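Arkcombe wins three-site guarding contract and inherits a very large bunch of keys

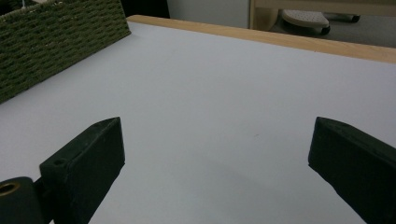 July 21, 2021

Arkcombe, the security and front-of-house contractor, has been handed the guarding work at all three of Tistwood's business parks, in a deal that brings the sites under one supplier for the first time since anyone in the property team can remember.

The contract covers manned guarding, reception cover, mobile patrols and key holding. It replaces an arrangement under which one park had its own guards, the second had a different firm's guards, and the third had a barrier that went up when you drove at it slowly enough.

Tistwood put the work out to tender in February. Fifteen companies asked for the paperwork, which ran to several hundred pages and included a section on flag etiquette, although none of the parks has a flagpole. Arkcombe's bid is understood to have answered the flag section in full.

"We like to be thorough," said Brittany MacLeod, Arkcombe's director of operations. "If they ever get a flag, we're ready."

Under the terms of the deal, 36 officers will work across the sites. Of those, 23 are transferring from the outgoing suppliers on their existing terms, and the rest have been recruited locally. All of them will get new uniforms. The old ones came in two shades of navy that were meant to be the same shade, and tenants at the northern park had worked out who was employed by whom by standing people next to each other near a window.

The officers will be led by Fedir Zhuravel, who joins as contract manager after running night operations at a distribution centre. He has spent his first weeks walking the perimeters and reading the old assignment instructions, some of which refer to buildings that have been knocked down.

"There was a patrol point behind a boiler house," Zhuravel said. "The boiler house went years ago. The patrol point was still being signed for every night at ten past two, in very neat handwriting."

That particular patrol has been retired. So has the requirement to report lost gloves to head office by fax.

Paper logs go as well. From next month officers will record patrols, incidents and visitors on Ren, a reporting system supplied by the software house Tosovska. Supervisors can see what has been checked and when, and tenants will be sent a monthly summary of anything affecting their building. The tenants asked for this. Whether they will read it is another matter, and the summary has been kept to a single page in a spirit of realism.

Engelbert Fankhauser, who looks after the Tistwood account at Tosovska, said the set-up had been simple apart from the question of what to call things. The three parks had between them seven words for a side gate, and one building was known as Unit 4 to its occupants, Block C to the guards and the Annexe to the people who send the bills. A list of agreed names has now been drawn up. Unit 4 won, after a meeting.

Keys took longer. The handover turned up two full cabinets of them at the oldest site, a good many with no tag, and a few with tags that said only "spare" or, in one case, "not this one". Arkcombe's locksmith tried each key against each lock over a fortnight. Those that opened nothing have been bagged and put in a store room, for which there is, happily, a key.

Mobile patrols will also cover the overnight hours at the southern park, which until now has relied on lighting, fencing and a sign warning of a dog. There has never been a dog. Arkcombe does not intend to supply one, but the sign stays for the time being, as it is thought to be doing its job and draws no wages.

For Tistwood, the attraction was partly cost and partly having one telephone number to ring. Larysa Zakharchenko, the company's head of estates, said the old split had led to a certain amount of polite disagreement over who was responsible for what, particularly when it snowed.

"I once had two guards from two companies on either side of the same gate, each telling me it belonged to the other," she said. "They were both very courteous about it. The gate stayed shut until lunch."

She said the new contract had been written with that gate in mind. It runs to an appendix of its own.

Officers on the contract will have first aid and conflict management training refreshed in the opening months, and reception staff will be trained to cover the control room during breaks. There is also a pay rise for those on nights, which Arkcombe says was built into its price from the start and which Tistwood says it noticed, and agreed to anyway.

The staff forum, a monthly meeting at which officers can raise problems with both companies in the same room, has already met once. According to Tymofii Yurchenko, a shift supervisor who transferred from one of the outgoing firms, the first session dealt with rosters, waterproof jackets and the kettle in the northern gatehouse, in ascending order of feeling.

"The rosters are sorted and the jackets are on order," Yurchenko said. "They're getting prices for the kettle."

Tenants have been sent the new control room number and asked to throw away the old ones. Anyone holding a key they cannot account for is invited to hand it in at reception, where no questions will be asked. New access passes will be issued building by building, beginning with Unit 4, and existing passes will keep working until each building has changed over.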